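**Zoltitz RV added a $1712 "prep and delivery" fee – normal, or walk away?**

Started 3 November 2024 in *Buying & Selling › Travel Trailers*

### pinecone_hauler

Hi all, longtime reader, first time posting in this section. We've been shopping for a used bunkhouse trailer all fall and finally found one we love at Zoltitz RV. It's a Wokby, the double-bunk floor plan with the outside kitchen, and the price on the website was right where we wanted it. We drove out, walked through it twice, crawled into every cabinet, and my kids had already picked their bunks (mistake, I know, never bring the kids!).

Then we sat down with the paperwork and there was a line for "prep and delivery" at $1712. We're not having it delivered. We're picking it up ourselves with our own truck. I asked what it covers and was told it's for the inspection, a walkthrough, filling a propane tank and "getting the unit ready for its new family." The salesman was perfectly pleasant and also would not budge.

So is that a normal number? I expected something, just not that. We put down a refundable deposit and have until the end of the week to decide.

### slowlane_rigs

Normal in the sense that a lot of them do it, yes. I'd still walk. Or at least stand up and put your jacket on, and see what happens.

The advertised price is what gets you in the door and the prep fee is where they make it back. I bought from a different lot in September, and the fee was printed on a form like it was state law. It was gone within ten minutes of me asking for my deposit back.

### MossyAwning

I'm going to disagree with slowlane a little. Prep is real work if they do it properly. Somebody has to pressurize the water lines, light the furnace, run the fridge on gas and electric, check the roof seams and so on. On a used trailer I'd much prefer that a tech spends half a day on it than have it rolled off the back row with a full tank of mouse nest.

What matters is the out-the-door price. If they're $3,000 under everyone else and then charge you for prep, you're still ahead. Did you compare totals or just sticker prices?

### pinecone_hauler

Good question, and no, not carefully enough. The only other one like it within driving distance is at Bangash Camping Center and they want more up front. I didn't ask them about fees. I'll call.

### slowlane_rigs

Get it in writing, by email. The number you hear over the phone has a way of growing.

And Mossy, I don't mind paying for the work. I mind paying for it as a surprise. If every buyer has to pay it then it's part of the price, so put it in the price!

### gravel_and_gravy

Can I ask about the tires? You didn't mention them, and that's the first thing I look at on anything used. Find the date code on the sidewall, the last four digits are the week and year. Ours had beautiful tread and were 9 years old. The dealer swore they were fine. We replaced them before the first trip, along with the spare, and I don't regret a dollar of it.

If Zoltitz won't drop the fee, ask for new tires instead. They'd often sooner hand over parts and labor than money off the contract.

### pinecone_hauler

Ooh, that's a good idea. I did look at the tread (plenty of it) but never thought about the date. I'll ask them to send me the codes for all of them.

One more thing while I've got you. They're offering a 90 day warranty through a company called Sultano, included in the price, and then pushing the longer plan pretty hard. Anybody have it?

### TwoSlideTrish

We had the long Sultano plan on our old fifth wheel. Mixed feelings. They paid for a water heater without much fuss, and then refused a slide motor, saying the trouble was "adjustment" and adjustment isn't covered. We have 2 slides, so you can guess which part of the contract I should have read first.

Ask for the actual contract and look at the exclusions page. The brochure isn't the contract. And keep every receipt for maintenance, because they did ask me for proof that the seals had been inspected.

For the included short one, sure, take it. Just try to camp in the thing before it runs out, even if that's a cold night in your driveway. Run everything you can.

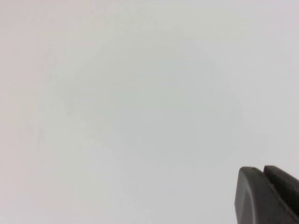
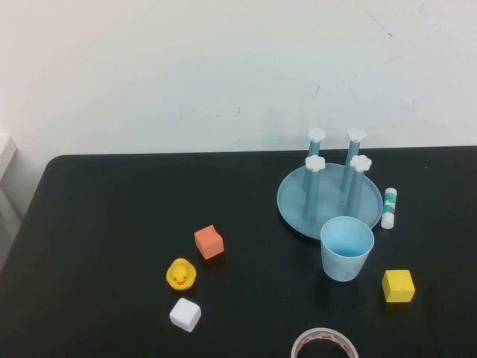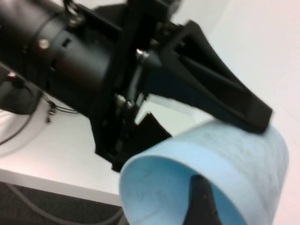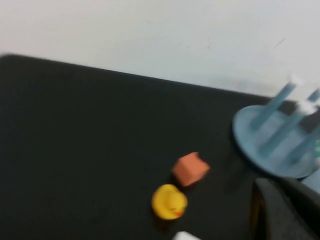 ### MossyAwning

Seconding the driveway night. We found a leaky shower valve and a dead bedroom outlet that way, and both got fixed free. Bring a notebook and write down every little thing while it's in front of you.

I'd skip the long plan myself and put that money in a savings account. Unless the trailer has a lot of electric gadgets, then I'd think about it.

### gravel_and_gravy

See, I go the other way. I'm not handy, I have no wish to be handy, and I sleep better with a plan. Shop labor rates here are painful. But definitely don't roll it into the loan! You'd be paying interest on it for years after it has expired.

### slowlane_rigs

Now there's something we agree on. Nothing extra goes in the loan.

### pinecone_hauler

Update! I called Bangash and they emailed me a full out-the-door quote. With their fees, they come out a bit higher than Zoltitz, roughly a few hundred dollars, but theirs is a year newer and has had the roof resealed. So it's a lot closer than I thought.

I forwarded the quote to Zoltitz and asked what they could do. They won't take the fee off (it's "policy") but they'll put on a full set of new trailer tires, throw in a weight distribution hitch and set it up for our truck. The old date codes never did show up in my inbox, which I think tells me something.

My husband wants to take it. I want to see the Bangash one in person first – I keep coming back to that roof.

### MossyAwning

Go see it. Take a flashlight and press on the walls in the corners and under the windows. Soft spots are a no, at any price.

### slowlane_rigs

Told you they'd find something once you had a second quote. Leave the kids home this time.

### TwoSlideTrish

And check the hitch they're offering is rated for the loaded weight of the trailer, not the empty one. Post back when you've seen the roof, I'm invested now.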